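Flarnivik 2 is out, and I've been poking at it since breakfast – the planner is so much quicker now! The Kisthorpe team put the release up on 25 July 2018, and it's a free update if you already run the May version.

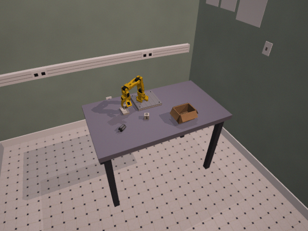

The big change is how it picks a path. The old planner tried up to 1,000 routes before it settled on one, and my simulated arm would sit there thinking. Now it checks the gripper's way down first, so a reach to the little white block on the table gets planned from the block up. I ran 96 test scenes last night and it only gave up on two.

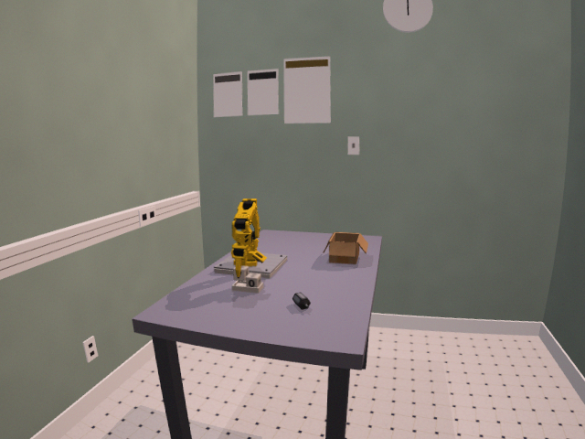
Grasp settings also moved into one file (finally), and old Nurkham scene files still load fine. Mine needed one joint limit fixed by hand.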